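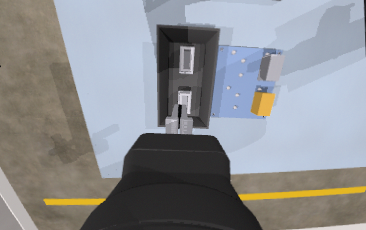

Lollasbridge, 3 Oct 2018

Home | Workshop | Kitchen | Ask Us

Filed under: Bench Tips, Machines

Shirin Daneshvar wants to teach a simulated arm to pick parts from a bin, and somebody has told her that more examples will fix everything. I doubt it. A few tips before you fill another disk.

Move the parts between runs. If two blocks always lie the same way up in the same corner, the arm learns the corner.

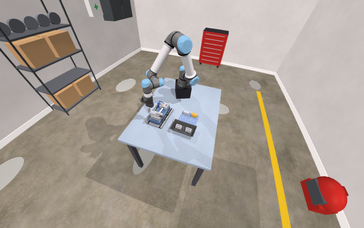
Change the shadows too. A rendered room gives you that for the price of a setting, yet most people leave the lamp where they found it.

Keep your bad grasps, but label them. Toshio Kikuchi threw his out and was left with 89 tidy runs and an arm that had never seen a slip. I'd have swapped half of them for a few honest fumbles. 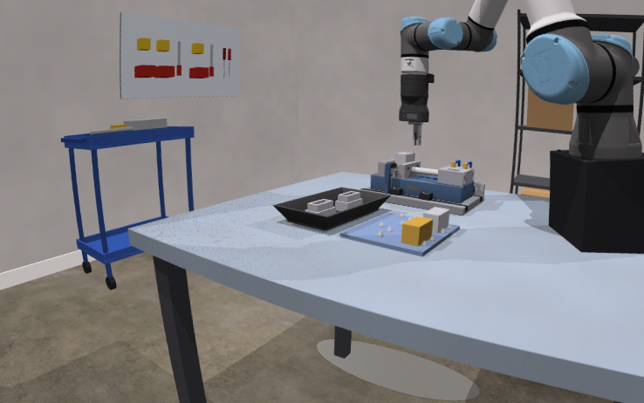
Hold some layouts back and don't peek. Testing on the set you trained on is marking your own homework – I've seen it done with a straight face.

And try it on a real bench before you boast. Simulated blocks don't carry oil or swarf. Ours at Fostlow do, every one of them.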